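Gromarard Fund for Small Learning Spaces
Progress report, September 2026
Project: The Umora building-brick corner
Prepared by Chin-lung Mak for Begoña Vallejo, grants officer

1. Where we are now

The project started in the spring with a grant of 900 euros. From this amount we have spent 183 euros on used bricks and cleaning material. The rest is still in the account, and most of it is reserved for the storage and for the printed task sheets, which I explain in part 4.

The corner is in the back part of the Umora reading room, on the side of the windows. At the time of my first letter to you we had only the table and a promise of bricks from the Ibarra toy library. The bricks have now come, they are washed, and the children use them. I am glad to write this, because in the spring I was not sure that the toy library could give us enough of the small sizes.

2. The bricks

We decided to keep the set very simple. The first idea was to offer everything that was donated — wheels, windows, small figures, plates in all sizes — and let the children choose. We tried this for two afternoons. The younger children searched in the box for a long time and built very little, and the older ones took all the wheels. After that we took out the special parts and kept plain bricks in a few sizes and strong colors.

For the table work we use mostly the 2x2 and the 1x2 bricks. They are easy to hold for small hands, and one can already make many different exercises with them. The special parts are not lost. They are in a separate box, and the group of older children can ask for it.

Some bricks from the donation did not hold well any more. We tested them by hand and put the weak ones away. I would like to ask if the Fund has an opinion about what to do with them, as I do not want to throw away donated material without your agreement.

3. The activities

We have 4 basic exercises at this moment. In the first, the child sorts the bricks by color. In the second, the child makes a line on the table and another child must repeat it with the same order of colors. In the third, one child describes a small tower and the other builds it without looking. The fourth is free building, and it is naturally the favorite.

The line exercise was more difficult than I expected. Children of four years often copy the colors correctly but do not see a difference between a brick that stands and a brick that lies on its side. We did not plan to work on this, but it has become a good subject for conversation. The teacher from the Bostano kindergarten asked to have the instructions for it, and I have sent her a copy.

The groups have at most 7 children. With more children the table is too full and the bricks fall on the floor. I know that in the application we wrote a bigger number. I ask you to accept this change, and in exchange we will offer one more session each week.

4. What is late

The storage is late. We wanted low drawers which the children can open without help, but the first offer was too expensive and the second one was for drawers that are too deep. For now the bricks go back into plain boxes after each session. It works, but it takes time from the end of the session, and the colors get mixed again.

The task sheets are also late, and this is my responsibility. The texts are written. The drawings are not ready, and I prefer to wait for clear drawings than to print something that parents cannot follow at home.

5. Next steps and questions

Until December we will buy the drawers, finish the sheets and hold one open afternoon for parents. I will send you the invoices together with the final report — please tell me if you need the originals or if copies are sufficient.

I also want to ask if we may move a part of the printing money to the drawers, in case the third offer is again above our plan. The total of the grant would stay the same.

With thanks for your patience and your support,
Chin-lung Mak
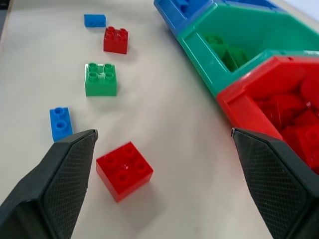 Red, blue and green bricks in the 2x2 and 1x2 sizes, on the tabletop.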